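Table setting remains a hard task for machines, Arkotora review finds

NUDSTEAD, 30 May 2019 - Machines are not yet ready to lay a household table without supervision, according to a review released by Arkotora, which studies automation in homes and small shops.

The review covers work carried out at the organisation's Plosbridge site, where table laying was one of 6 household chores under study.

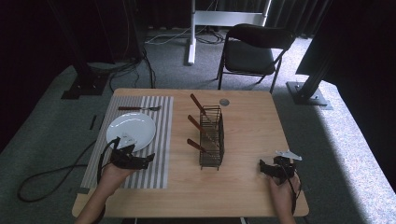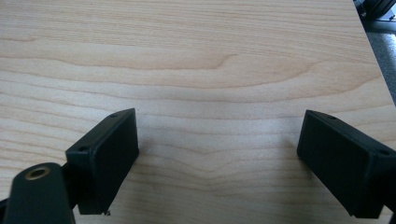
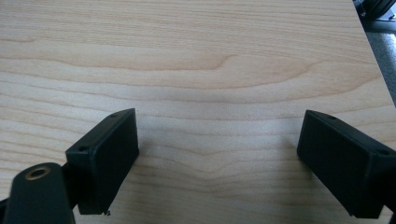

Table-setting work with hand-held grippers. Top: a plate and fork on a striped placemat, with knives in a wire basket. Centre and bottom: gripper fingers open over the tabletop.

Arkotora recorded 3577 attempts across all chores. Of the 440 that involved taking a knife from a basket and placing it beside a plate, 357 were completed without a person stepping in. The review describes that result as encouraging but below the level a household would accept.

Plates and placemats gave less trouble than cutlery. Thin handles that lean against one another were the most common cause of a failed grasp, and forks were often set down at the wrong angle.

Shop-floor chores such as restocking a shelf produced steadier results - mainly where goods were of a uniform size and colour.

The work was funded in part by the Admasu program, which will support a second stage covering the clearing of used dishes. Arkotora has not set a date for trials in private homes. Copies of the review are available on request from the Nudstead office.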